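Section 4. Setting up the table for the block sorting task

This section is for club members who will prepare the two-arm table before a practice session or before a scored round. Read it fully one time before you touch the equipment. If you did Section 3 (power and cables) on another day, please repeat the cable check from that section first.

The task is called Mensah in our task list, and this is also the name you must choose in the menu. The two arms must pick up blocks from the table and put them into the plastic bins. A human partner watches from behind the table and can stop the arms at any moment.

4.1 Before you start

You need two people. One is the operator, who sits at the keyboard. The other is the spotter, who stands at the table. It is not permitted to do this set-up alone, even if you have done it many times.

Check that you have:

— the three bins: red, green and blue
— the block set from the Plermont box
— the task card for the day
— the log book and a pen

CAUTION: Long hair must be tied, and loose sleeves must be rolled up or tucked. Take off lanyards. The joints of the arms can pull a lanyard in very quickly.

4.2 Placing the bins and the blocks

1. Put both arms in the rest position from the menu (Arms > Rest). Wait until the operator says "resting" aloud.

2. Wipe the table with a dry cloth. Do not use spray, it leaves a film and the blocks slide.

3. Put the bins on the table according to the task card. The card shows the table from the operator's side. Many new members read it from the spotter's side and then everything is mirrored.

4. Push each bin lightly with one finger. If it rocks, there is a small block or a piece of tape under it.

5. Put the loose blocks on the table. For the first level, place blocks where at least one of the arms can reach them easily. For the second level, you can stand big blocks upright. A tall block is harder because the arm must go over it or pass beside it.

6. The spotter goes to the far side and stays there. The operator says "moving" and starts the slow warm-up.

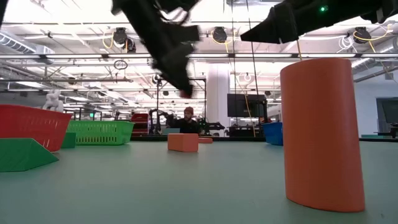 Obed Lamptey
Set-up lead and safety trainer, Zovbridge Student Robotics Club

I wrote this part of the manual after my first season as trainer, and I have corrected it every September since then. If a step does not match what you find at the table, please tell me or write it on the sheet inside the cabinet door. Do not just invent your own step.

When the arms are working above the table, the spotter must look at the grippers and at the blocks. Looking only at the screen is a common mistake. The screen is always a little late, and a tall block can hide a part of the table from you. If there is something you can't see, move your head or walk to the side, but do not lean over the table.

NOTE: The tall orange block falls easily if it is touched near the top. Stand it on its flat end and let go slowly. If it falls during the warm-up, say "stop", wait for the operator to answer, and only then put it up again.

4.3 The warm-up

The warm-up takes 69 seconds. The arms will go through their joints one after another and then open and close the grippers. During this time:

1. Listen for a clicking or a scraping sound. A soft hum is normal.

2. Watch the cables that run along the arms. They must follow the arm without becoming tight. If a cable becomes tight, say "stop" immediately.

3. Watch that each gripper opens fully. The two fingers should move the same distance. If one finger stays behind, write it in the log book and do not continue to 4.4.

4. At the end, the operator reads the line on the screen aloud. It must say READY for both sides. If it says READY for one side only, repeat the warm-up one time. If it happens again, close the session and write the fault code in the log.

CAUTION: Never help an arm with your hand, also when it looks stuck. The motor does not know that your hand is there, and it will push harder when the position error becomes bigger.

4.4 Loading the task

1. In the Zorno program, open Tasks and choose Mensah.

2. Choose the level from the task card.

3. Set the time limit. For practice, we use 900 seconds. For a scored round, it is 720 seconds. The program remembers the last value, so check it every time, even if you were the last person who used it.

4. Set the speed to Slow for the first run of the day. You can change it to Normal after one complete run without a stop.

5. Read the color rule aloud from the card. The rule tells which blocks go to which bin, and it changes between rounds. Please be careful here: the color of the bin and the color of the block do not have to be the same. New members often "correct" this because they think that it is an error on the card.

6. The spotter repeats the rule. When both of you have said the same thing, press Start.

4.5 During the run

The operator keeps one hand near the stop key for the whole run. The spotter says aloud what is important, with short words: "stop", "block down", "bin moved". Other talking should wait. If a visitor wants to ask something, let him wait too — we can explain everything after the run.

If a block falls on the floor, leave it there until the run is finished. It is counted as lost. Do not step on the mats near the table to get it while the arms have power.

If a bin moves but does not tip, continue. If a bin tips, stop the run and begin again from 4.2, step 3.

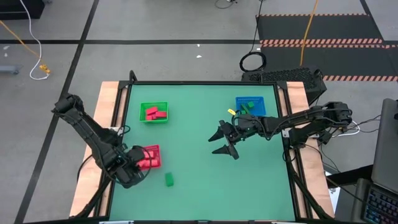 Near the end of a run, the mistakes become more frequent. The bins are filling, and a block which is dropped carelessly can land on another one and roll out over the edge. It helps to spread the blocks inside the bin and not to drop them always at the same point. In the Zorno program you can do this with the setting Drop spread. Leave it on Medium until you have some experience.

The last loose block also needs attention. It is often close to a bin wall, and the gripper needs room for both of its fingers. If there is not enough room, the arm should first push the block away from the wall with closed fingers and then grasp it. Please don't try to grasp from above with the wrist pressed against the bin. We broke a finger tip in this way, and the new one had to come by mail.

NOTE: The two arms should not work above the same bin at the same time. The program tries to prevent it, but on manual control this is your responsibility. Agree before the run which arm has priority. We normally give it to the right arm.

4.6 After the run

1. Press Finish and wait for both arms to return to rest.

2. The operator says "resting". The spotter answers "clear" and may now come to the table.

3. Compare the content of each bin with the color rule. Take the blocks out by hand, one bin at a time, and write the correct and wrong blocks separately in the log.

4. Count all blocks back into the Plermont box. There must be 21. Look under the table and along the edges of the mats if one is missing.

5. Look at the cables on the floor and put back any that has moved into the walking path.

6. If no other team comes after you, switch off the arms first and the computer second. The opposite order gives a fault message on the next start. It is harmless, but it costs time for the next team.

4.7 Small problems and what to do

The arm stops in the middle of a motion, with no message.
Wait ten seconds. If nothing happens, press Stop, then Rest. If it does not go to rest, switch off the power, and hold the arm under the wrist while you do it so that it does not fall on the table. For this you need both people.

The gripper closes but the block slips out.
Wipe the finger tips with the dry cloth. If it still slips, the rubber is worn. Spare tips are in the top drawer.

The program says that a bin is missing, but it is on the table.
Check that the bin is fully inside the working area. Then press Scan again. If the overhead lamps were just switched on, give them a minute.

The two sides are mixed up on the screen.
The names Left and Right are from the operator's seat. If they are really exchanged, someone has connected the two data cables the wrong way. Go back to Section 3.

For everything else, write the code, the time and what you were doing in the log book, and leave the table as it is. I check the log every Tuesday before practice. Section 5 explains how to save your run and how to hand it in for scoring.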